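Shelf Replenishment and Basket Condition Attendant (part-time)
Teritgate Convenience Fixtures, Pradside site
Ref: PS-29

Teritgate operates a fitted-out convenience store interior at Pradside, used for fixture assessment and stock layout work. The position covers daily shelf replenishment, maintenance of the hand basket pool and record keeping for both. Reports to Ulla Bråten, Site Coordinator. 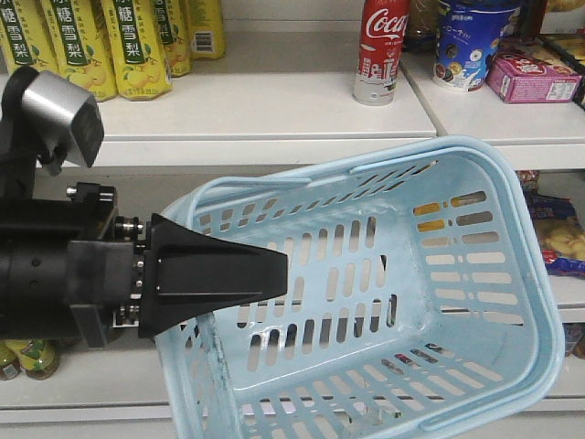
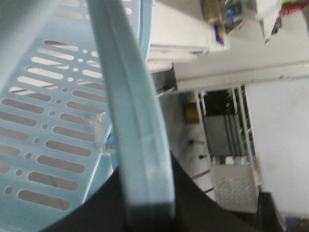 Light blue hand basket, slotted walls, Pradside store interior. Scuffing to the inside wall in the first photo; broken edge where wall meets rim in the second.

Scope of work

Shelving. The store carries 600 product lines across drinks, snacks and packaged grocery. The attendant restores facings to the planogram at the start of each shift, rotates stock by date code, and removes dented cans, split chip packets and leaking bottles. White shelf panels are wiped with neutral detergent. Price strips are replaced when the print is no longer legible at arm's length.

Baskets. The pool is made up of moulded plastic hand baskets. Each is inspected at rim, handle, wall slots and floor, and graded as follows:

Grade A – no cracks, surface marks removable by washing.
Grade B – permanent scuffs or staining, structure sound.
Grade C – any crack, chip or missing section. Tag and report.

Most wear is found on the inside walls and along the join between wall and rim. Grime collects in the slots and does not come out with a cloth; a bottle brush and warm water are supplied. Solvents are not to be used on the plastic. Grade C baskets are entered in the Butis register with the location and length of the damage in millimetres, then placed on the lower rack in the storeroom. Do not tape or glue.

Records. Stock movements and basket grades are entered in Butis on a tablet. Training on the software is given in the first week. Entries must be completed before the end of the shift to which they relate.

Hours and conditions

Part-time, 30 hours per week, 7 am start. Fixed-term contract commencing in January, with the possibility of extension. Superannuation and leave in accordance with the relevant award. Work is performed standing, with regular bending to the bottom shelf and lifting of cartons. Enclosed footwear is required; hi-vis vest and gloves are provided. On-site parking is available off the loading dock, and the staff kitchen has a fridge and microwave.

Essential criteria

Experience in grocery replenishment, storeroom or warehouse work
Ability to read and follow a planogram
Accurate data entry
Current right to work in Australia

Desirable

Familiarity with Zinchenko modular shelving, including bracket height adjustment
First aid certificate

How to apply

Send a resume and a cover letter of no more than one page to Ulla Bråten, quoting the reference above. The letter should address the essential criteria in order. Applications without a cover letter will not be assessed. Shortlisted applicants will attend a practical session on site – one bay to be faced up from a planogram and a small batch of baskets to be graded and recorded.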